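Rechercher sur le site Saisissez un mot-clé OK

Communiqués > Habitat et rénovation > Sanitaires

Publié le jeudi 13 décembre 2018, par Essam Lahlou

Cimska reprend l'atelier de pierre Wudton

Cimska, distributeur de revêtements de sol et d'équipements sanitaires, annonce la reprise de l'atelier de taille Wudton. Les 8 salariés conservent leur poste et le nom de l'atelier est maintenu.
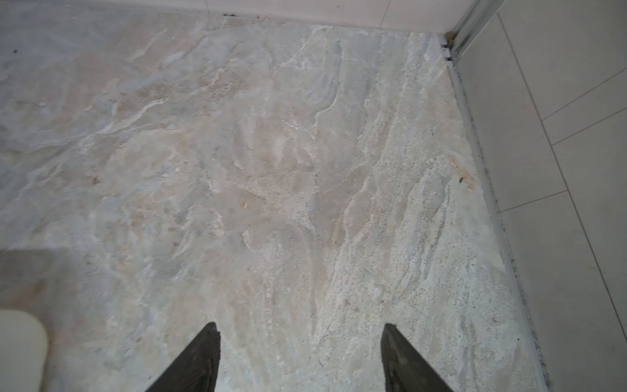
L'accord a été signé début décembre, après deux ans de collaboration sur des chantiers de rénovation. Wudton taille à la commande pour presque 300 clients, surtout des hôtels et des copropriétés.

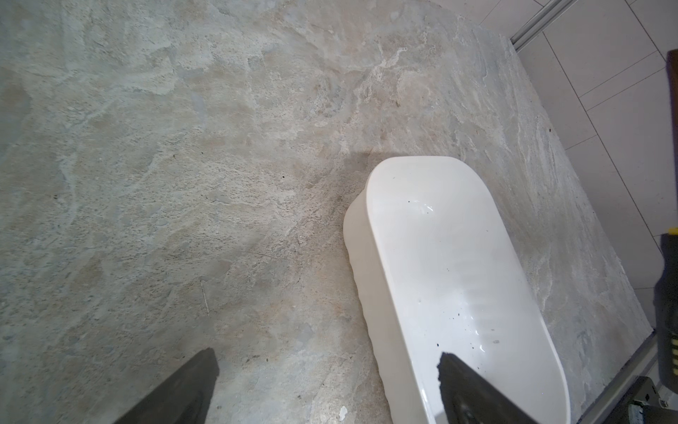
Vanderleia Mendonça estime que les délais étaient devenus trop longs pour les petites commandes et attend de Cimska une seconde ligne de découpe avant l'été. Les devis en cours seront honorés aux conditions prévues.
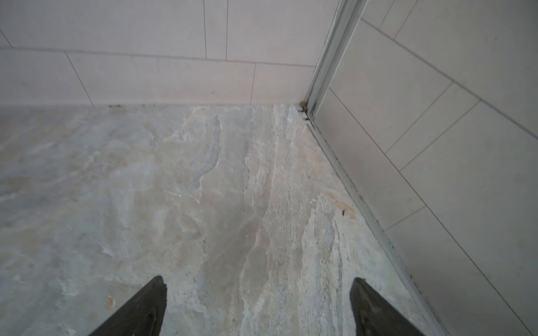
Le dépôt Hinix assurera désormais le stockage des dalles. Les commandes de moins de 50 mètres carrés pourront y être retirées sur rendez-vous.

Contact presse : Essam Lahlou, service communication de Cimska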